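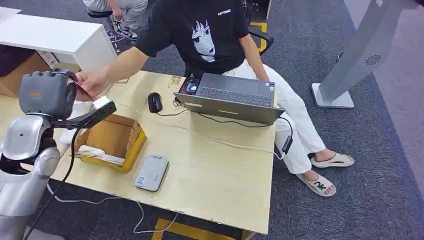

**Scanning cards at the front desk: wired or cordless?**

**deskside_438** · 8th January

We check people in by scanning a card, and the laptop shares the desk with everything else. The scanner is a wired one. The cable keeps getting under the mouse and it doesn't reach the far end of the desk. I'm looking at the cordless Sakico. Anyone using one all day?

**tallgrass**

We switched in October. Range is fine, 20 feet with no trouble. Charging is the problem. Somebody leaves it off the cradle overnight and the next morning you're typing card numbers by hand.

**mrh_backoffice**

I'd keep the wired one. Get a longer cable and run it off the back of the desk instead of across the top. Ours was $10.

**deskside_438**

The back of the desk is where people sit. The laptop charger already hangs down over there and feet catch on it.

**mrh_backoffice**

Then clip both of them under the desktop. Adhesive clips, pack of 20. It took me one lunch break.

**pellworth**

Clips fall off bare wood after a few months. Use the screw-in kind.

**mrh_backoffice**

Mine haven't. Wipe the wood with alcohol first and let it dry.

**tallgrass**

Another thing to check is the cards. We had red ones from Tarawneh with the barcode printed straight on the red, and our old scanner missed half of them. Its light is red too, so black bars are OK but anything printed in white or a light color doesn't stand out the same way. We went to a white label with black bars and the misses stopped.

**pellworth**

Glossy cards do that too. Tilt the card a little. Held dead flat, the glare comes right back at the scanner.

**deskside_438**

Some of ours are glossy, I'll try the tilt. What do you all do with loose cards? I have a box lid and it fills up with paper.

**tallgrass**

Skarnura letter tray, two levels. Cards on top, paper underneath.

**mrh_backoffice**

A box lid is fine. Empty it at closing.

**deskside_438**

Ordered the screw-in clips. Keeping the Jurneler for now.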